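Platform Engineer (Kubernetes), Tinda – Mudberg office

We run 34 clusters for our customers and we search one more colleague for the platform team. You will take care of upgrades, monitoring and the on-call plan – one week in six.
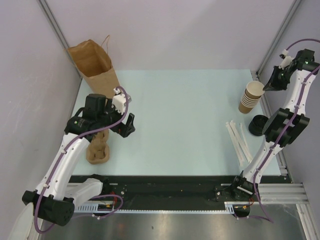 What we ask
Good knowledge of Linux and containers, and at least 2 years with Kubernetes in production. Go is welcome.

How to apply
Please send your CV to Bram Stevens until 21 Dec 2018. Interviews are held in English.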